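Mottled wall finish: leave it, seal it or paint over it?
Last updated: July

Posted by kakia_flat

We moved into the second floor of an old building in Verthorpe and one wall of the small room has a blotchy finish on it, sort of a bluish white drifting into cream. My landlord says it's a color wash somebody put on years ago and that I can do what I like with it as long as I don't go dark. I kind of love it in the morning and can't stand it at night under the ceiling bulb, so I'm stuck!

I'd like to know two things. Can I wipe it down with soapy water without taking the color off? And if I give up and paint it plain, do I need a primer first or will two coats of regular wall paint cover it? I have most of a can of Umine eggshell left over from the hallway (off-white, 454 on the lid, if anyone knows that shade). I'm renting, so I don't want to spend a fortune on this.

Posted by plasterbore

I did color washes for a living for a good while, so I'll go long, sorry.

Find out what's on the wall before you put any water on it. Wet a white rag, pick a spot low down behind something, and rub for maybe 20 seconds. If color comes off on the rag, you've got a wash with no sealer over it, or it could be limewash or old distemper. Don't scrub any of those. Dust it with a dry soft brush and leave it at that. If the rag stays clean you're probably looking at thinned latex, and you can wipe it gently with a drop of dish soap in warm water. Start at the bottom and work up so the drips don't streak.

Mottled cream and white is a forgiving look, by the way. Soft patches running into each other hide dings that a flat color would show off.
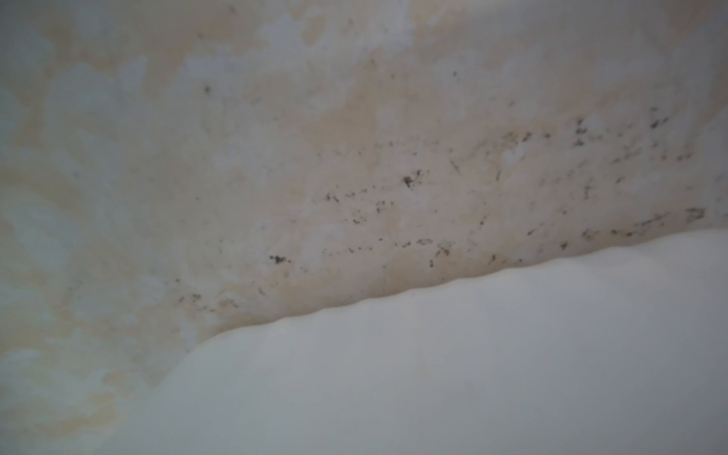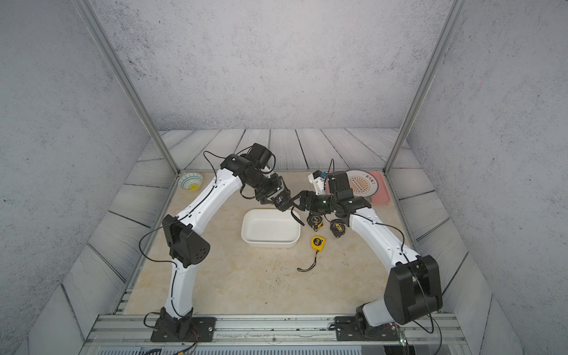

About the bulb, I'd change that before I changed the wall. A cool bulb overhead makes the blue parts go gray and the cream parts look like old tea. Try a warm one in a lamp off to the side and live with it for a week. I had a customer out on the Verbeke road who was all set to pay me to cover a whole room, and she kept it after she bought a lamp. Cost me the job, but fine.

If you still want it gone: powdery means a binding primer first, no skipping, or your new paint will peel off in sheets. Not powdery, then a light sand and two coats of your eggshell should do it. Let the first coat dry overnight. Can't help with 454, I never used Umine.

Posted by dab_hand_203

just paint it. mine took three coats but I was using the cheap stuff

Posted by kakia_flat

Did the rag test and it came up clean, so that's a relief. Going to try the lamp first. Does the sanding make a lot of dust, or can I get away with leaving the bed in there under a sheet?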